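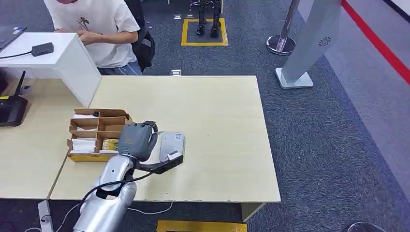 Divided box on the table, handheld device beside it.

Packing booklets in a box with cardboard dividers

Posted by Keerthana Pinto, September 19, 2022

I am setting up a desk box for a shared office. It has low walls and a grid of cardboard dividers. The tissue packs and other small items fit the compartments. The booklets do not: flat, they sit on top of the dividers, and upright, they lean and the corners wear. Should I cut out a divider, or is there a better way to store them?
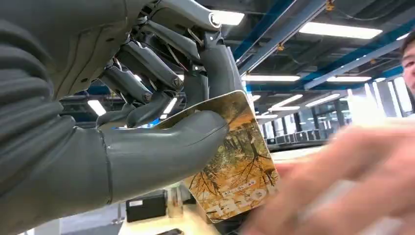
One of the covers, autumn trees with "Forest" in large letters.

Geetha Panicker

Don't cut until you have measured. Most divider grids are slotted strips, so one strip lifts out and can go back later. Measure the booklet's short side, add 6 mm, and compare that with the width of two compartments combined. If it fits, pull the strip between them and stand the booklets there, spine down. 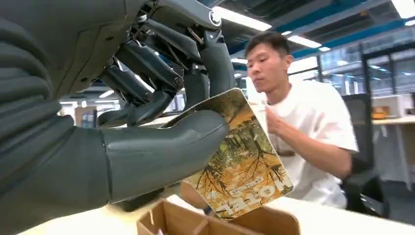
Fill that compartment completely. Booklets lean when there is slack, and a leaning cover takes a crease in a few weeks. A folded piece of card will take up the gap. Keep the tissue packs in the compartments along one side, so that they don't get crushed when a booklet is pushed back in.

Vasanthi Iyer

Just get a magazine file. I have a Sullico one and it holds 25 thin booklets.

Tharun Kurup

Second the magazine file, but keep it on the desk. Things stored on an office floor get kicked and scratched. 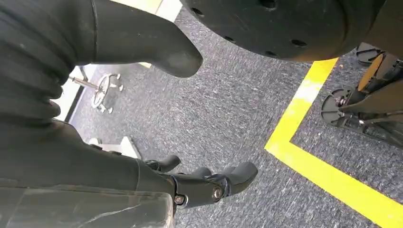 Floor level: gray speckled carpet and a translucent panel with scratch marks.

If the box has to go on carpet, put a flat board under it. Cardboard bottoms sag once the box is full of paper.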